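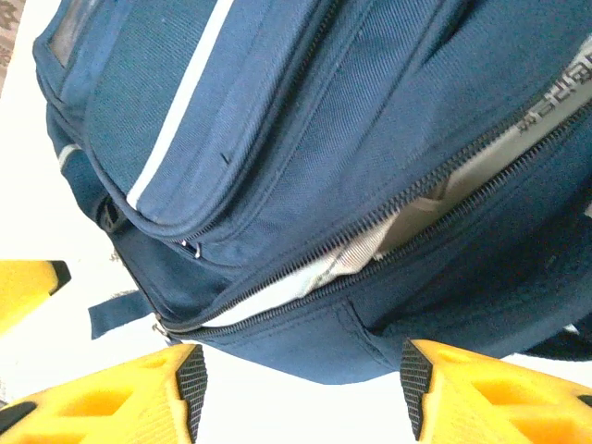 Posted by Nuvimum Hiring, 2022-06-20

Equipment Planner, Robot Handling Cells
Full time, on site at Moges

Nuvimum is hiring an equipment planner for its soft goods group at the Moges site. The group works on robot handling of bags, backpacks and other sewn items, including opening and closing zippers. You will decide with the cell leads what gets bought, when, and out of which budget line.

We run 3 cells now. The plan for next year adds 2 more, and the purchase requests for those have to be ready in October. Most of the job until then is getting that list right.

What you will do

Keep the equipment list for all cells. It has 111 lines at present, from arms and controllers down to finger pads, cables and table covers. Some lines have no replacement date and some have no current price. Fixing that comes first.

Write the budget request for the new cells, with a separate figure for spares. Gripper fingers and rubber grip pads are treated as consumables here and should be budgeted that way.

Get quotes. Anything over $2,467 needs two written quotes and a sign-off from the site manager. Smaller orders go through Tornonow, our purchasing system, and you will approve them yourself.

Plan the test items too. We buy backpacks and school bags with different zippers, pockets, straps and linings, and they wear out. They have been bought as needed up to now, out of petty cash, and we want them in the plan.

Work with Cluder, our integrator, on lead times and delivery dates. Cluder installs the cells. You will not be asked to program a robot, but you will need to read a parts drawing and tell when a quote has left out the mounting hardware.

What we need from you

Experience buying or planning equipment for a lab, shop or production line. Good spreadsheet skills. Clear writing, as your requests will be read by people in finance who have not seen the cells. You should be able to lift 40 pounds and be on site during deliveries.

Helpful but not required: knowledge of end effectors, experience with lease versus purchase comparisons, time spent in a sewing or luggage business.

Hours are 8:00 to 4:30 with a half hour for lunch. Health and dental start on the first day. Parking is free.

To apply, send a resume and one page on an equipment purchase you planned: what it cost, what you left out of the first budget, and how you covered it. Use the form on the Nuvimum careers page and choose "Moges, equipment planning." Interviews are in person and include a walk through the cells.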